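Section 4: Powering up and the first slow move

By now your Trestar arm should be bolted down and the base level. I've set up two of these kits, and this is the part where I always want to rush. Please don't! Give yourself 45 minutes and a cup of coffee.

1. Clear the space the arm can reach. Tools, remotes, spare parts, your phone – all of it goes somewhere else before you switch on.

2. Turn on a decent light. The wrist camera copes badly with hard shadows, and the arm throws big ones across the tabletop when there's only one lamp.
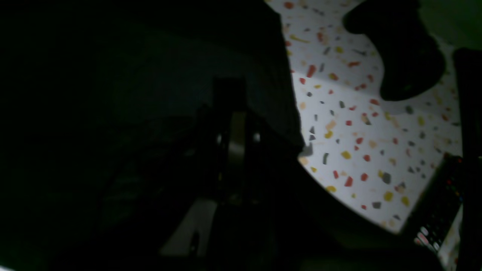 3. Open the Naklow app and pick your arm from the list. If it asks for a port number, type 2174 and hit Connect.

4. Leave the speed at 18 percent. I know it feels painfully slow (it is), but you'll want the time to reach for the switch.

Note: my first kit came with the older app, where the speed slider hides under Extras. Same slider, same numbers.

5. Before you press Home, follow every cable with your finger, from the arm back to the power strip. Each one needs enough slack for the arm to swing both ways, and none of them should be able to slip under the base or snag on a joint.

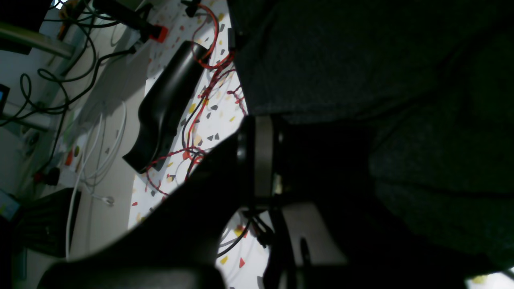 6. Press Home and keep a hand near the power switch. The arm should lift, pause and fold back toward its base. If it buzzes or stalls, cut the power, check the joint plugs and start over from step 3.

Caution: never pull a motor plug while the arm is live. Switch off at the strip first and wait for the lights on the base to go out.

7. Try the gripper with something soft – I use a rolled-up sock. Open, close, open again, then save the settings as your starting profile.

If Home keeps failing, skip ahead to Section 7, where I go through the joint offsets one at a time.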